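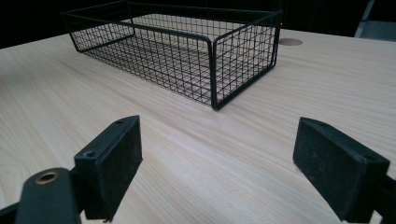
*Faline wire basket, black, open top.*

The Faline is a rectangular desktop basket from Evton. Sides and floor are thin black wire set in a square grid, and the rim is a thicker wire. Corners are rounded. Supplied assembled – no clips or liner.

- Item no.: 134
- Length: 38 cm
- Pack size: 3
- Range: Osman desk and counter 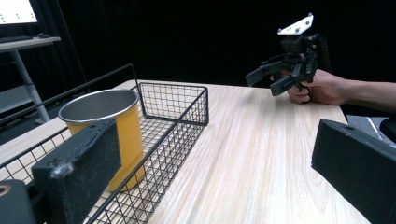
*In use with a yellow cup, steel interior.*

Upright items such as cups and tumblers can stand directly on the grid floor. Narrow objects (pens, loose cutlery) may pass through the openings and should go in a cup first. 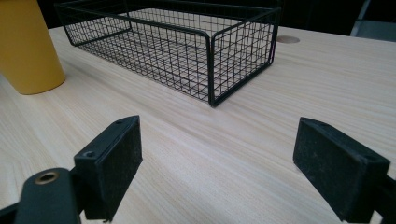

Cleaning is by damp cloth and mild detergent. Do not use scouring pads on the wire. Dust and crumbs fall through the floor of the basket, so lift it and wipe the surface underneath as well; on a pale tabletop they show through the mesh. Dry fully before stacking.

Orders ship from Drasedside every Monday. Trade inquiries: Giuliana Nina, sales desk.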